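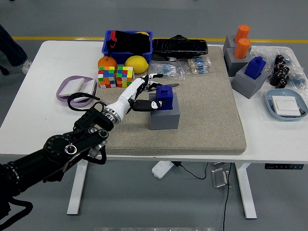

The Discipline of Finishing Small Things

Large ambitions receive most of the attention in public discussion of personal well-being. Far less is written about the minor obligations that collect around an ordinary life: the letter half drafted, the shirt waiting for a button, the form that needs one more signature. A program at the Soltden Center for Adult Learning has spent the past two years examining how these unfinished matters affect the people who carry them.

The program, known as Kovo, enrolled 23 adults in July. Each participant was asked to keep a written list of tasks that could be completed in a single sitting and to close one of them every weekday for eight weeks. No reward was offered, and no one was required to share the list.

"People arrive expecting to learn how to do more," said Lesego Kekana, who directs the program. "We ask them to look at what they have already begun. For many, that is an uncomfortable first evening."

Participants described a gradual change in how they regarded their own time. Madalena Cunha, a school librarian from Trindasby, had put off returning a borrowed sewing machine for most of a year. The errand took less than an hour. She said that the embarrassment of the delay had kept her from calling a friend she missed, and that the two now speak every Sunday.

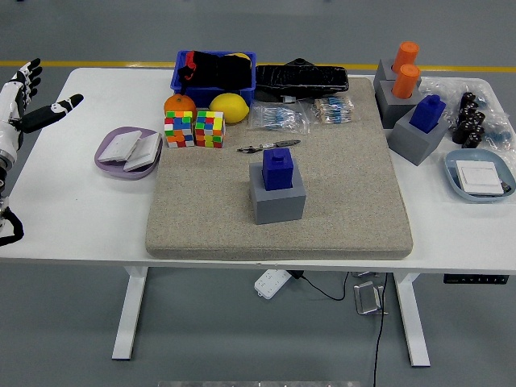
Two puzzle cubes share a mat with bags of small electronic components.

The center is careful about the claims it makes. Kovo is a course of instruction and does not offer treatment for anxiety or depression. Pornthip Bunnag, who teaches the evening section, advises participants to strike tasks from the list as readily as they complete them. A language course abandoned without regret can be crossed out — and should be, in her view, before anything new is added.

There have been difficulties. Several members of the July group found that the list itself became a burden, and two withdrew. Mpho Ndlovu, who stayed, stopped writing his down after the third week and kept to one task held in memory. The center has since made the written list optional.

Kgomotso Maluleke, who edits the course handbook, has shortened it for the coming session and moved the chapter on shared household duties to the front. Couples had asked for it more than any other.

The next information session will be held at the Soltden center on Sat 8 November. Registration is open to all adults, and the handbook may be borrowed from the front desk.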